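Candeck Wash Bag for Building Bricks

The Candeck is a zippered mesh bag for washing plastic building bricks in a home washing machine. It is made by Sedholm and sold in one size. The bag holds up to 600 small bricks or 154 large ones, and it closes with a covered zipper so the pull does not knock against the drum.
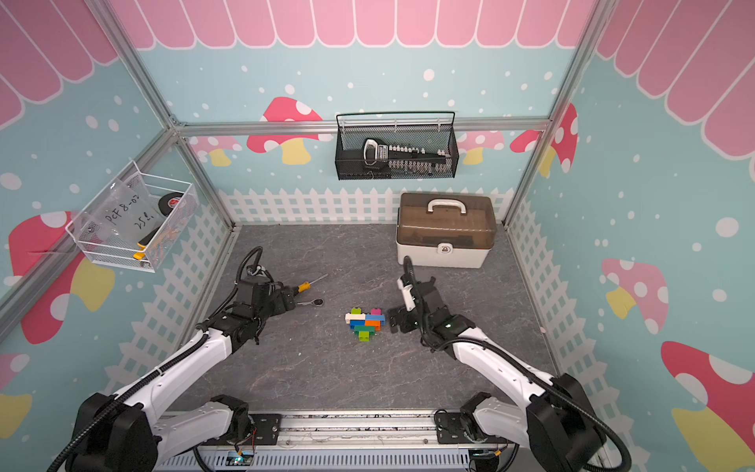
Beatriz Barreto

The mesh is polyester with a double seam on all sides. The holes are small enough to keep in the thinnest plates and flat tiles, but very small parts such as antennas and flower stems should go in the inner pocket. The pocket has its own zipper.

Wash on a cold or lukewarm cycle with the slowest spin your machine has. Use half the usual amount of liquid detergent and no fabric softener. Hot water can warp the bricks, and powder tends to collect inside the tubes. Fill the bag no more than two-thirds full – a packed bag does not rinse well.

Take sets apart before washing. Bricks that go in stuck together come out with dirt still between them. Leave out anything with a motor, a battery box, stickers or printed cloth. 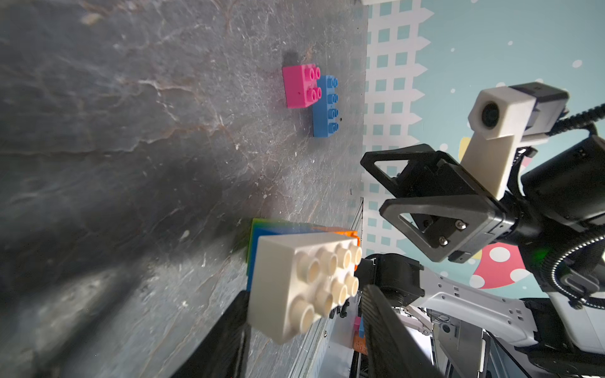 Issue 11

To dry, hang the bag by its loop for an hour, then tip the bricks onto a towel with the studs facing down. Turn them once. Most will be dry overnight, and the long ones may need another day. Do not use a clothes dryer or a heat gun.

The Candeck replaces the older Lengyel bag, which had a drawstring. Lengyel owners can still order spare cords until October. The two bags take the same drying hook.

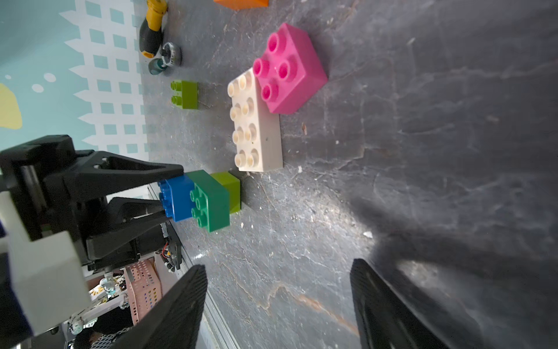
Pink, white, blue and green bricks on a marble-pattern tabletop.

Details

Material: polyester mesh, nylon zipper
Inner pocket: one
Hanging loop: one
Depth when full: 11 inches
Color: gray
In the box: bag, drying hook, care card

Schools and child care centers can order the Candeck in cartons of 20 through Pliltisel. Carton orders ship flat and come without the drying hook – add hooks to the order separately if you need them.

Returns are accepted on unused bags with the care card still attached.

Page updated May 9, 2025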